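Does a petition signature count if I moved house afterwards?
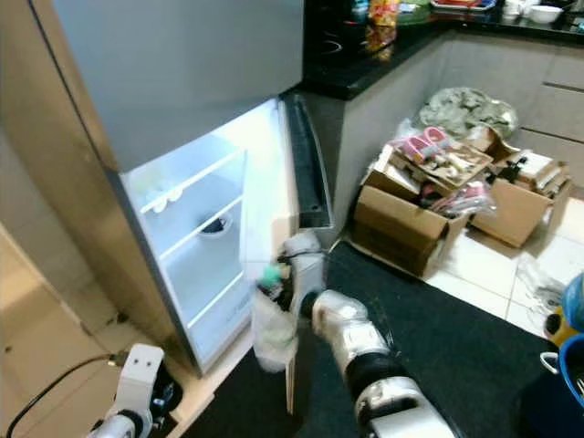
Fridge with the upper door open, two white shelves inside

Posted by Sofia Cardoso

In September I signed a petition in Stasotgate asking for a local vote on the new council leader system. The petition needs 1,796 valid names. Two weeks later I moved to Plastberg, which belongs to another council. Does my signature still count, or must I write to somebody to remove it? I do not want to make a problem for the organisers - they have only 44 names more than the minimum.

Shobha Devadiga

In our council they check if you were on the electoral register on the day you signed. If yes, it stays. You don't need to write to anybody. Ask the elections office to be sure, they answered me by email the same afternoon.

Jaime Mota

They never read these petitions anyway. We gave them 3,000 names about the library and got one letter back.

Hemi Maihi

Shobha is right for most places, but please read the top of the petition form, where the rule is normally printed. When I helped with one, 211 names were refused, mostly for addresses nobody could read. Moving was not the reason for any of them. And register at your new address soon - it is a separate form.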